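Sweater Season Is Ending: Folding and Storing Knits

The Lalham clothing drive took in 184 sweaters this winter, and the sorting table saw a good many with stretched shoulders and hanger bumps. Lev Vasylenko, who ran the knitwear table, put together these notes for members getting ready to pack theirs away in February.

Wash or air everything first. Body oil and food spots attract moths, even if you can't see them. Let each piece dry flat for a full day.

Fold on a bed. A kitchen table is too short for most adult sweaters, and the sleeves end up hanging off the side. Pull the fitted sheet tight, push blankets and heavy jackets up toward the head of the bed, and lay the knit out lengthwise. Ribbed knits pull narrow when they are stretched, so pat them back to width before you fold.

Bring the sleeves in across the back, then fold the body in thirds from the hem. Do one piece at a time. If you stack two before folding, the lower one creases.

A light blue ribbed sweater laid along the bed, with cream knit folded over the far end:

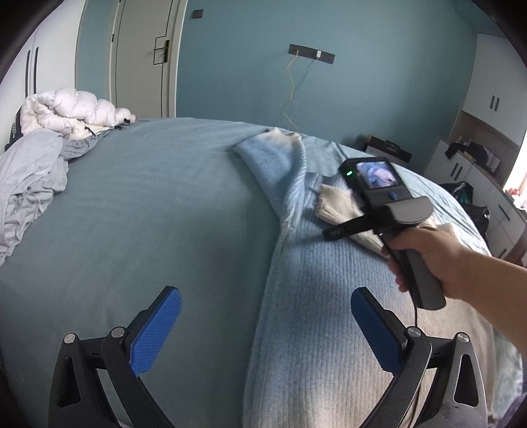 Where to Put Them

Cotton bags or a lidded box both work. Put the heaviest knits on the bottom and stop at four or five to a stack. Cedar blocks need a light sanding every spring or they lose their smell.

Yurani Yupanqui has 18 cotton storage bags left over from the drive. They are free to members and can be picked up at the Pavport desk on Tuesday after 4 p.m.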